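Monday, June 24, 2019

Quick one tonight, still have two bags to get through before Ornville. Kids' shirts. So many kids' shirts. I counted when I hit the bottom of the hamper and it was 271 things total, socks included, no wonder the drawers won't shut.

Green cloth down first, then one shirt at a time - I lose track otherwise. 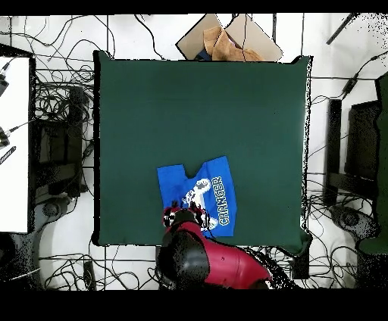

Game Changer shirt, partly folded.

My way, if you want it. Lay it flat, face up. Pull the sleeves out to the sides. Smooth the hem, that's the bit that always tucks under. Then sides in, bottom up, done. Takes me 13 seconds on a good day and a lot more with teh slippery ones.

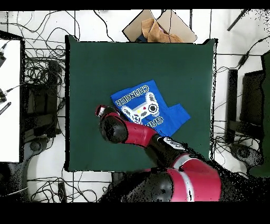 And knit stuff is worse, it creeps. I go over it with my palm before the first fold and again after. Prints I keep on the outside so they can find the one they want without dumping the whole drawer, which, ha.

Sleeves are where I go wrong. If one's bunched the whole thing comes out lopsided and you might as well start over.

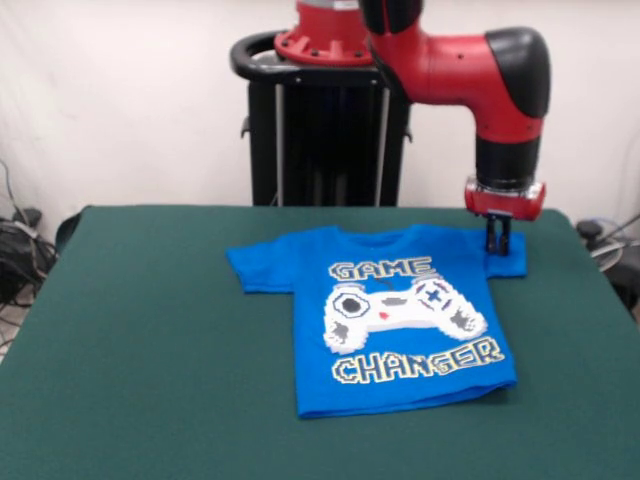 Photo: Drinetti

Anyway shirts go in standing up, not stacked. Pajamas next, then swim things for July. More later if I don't fall alseep.

Comments (3)

piatekmom: standing up changed my life, 2 drawers free now

Kel: do you do hoodies the same way??

laundrylast: 271!! I'd just move house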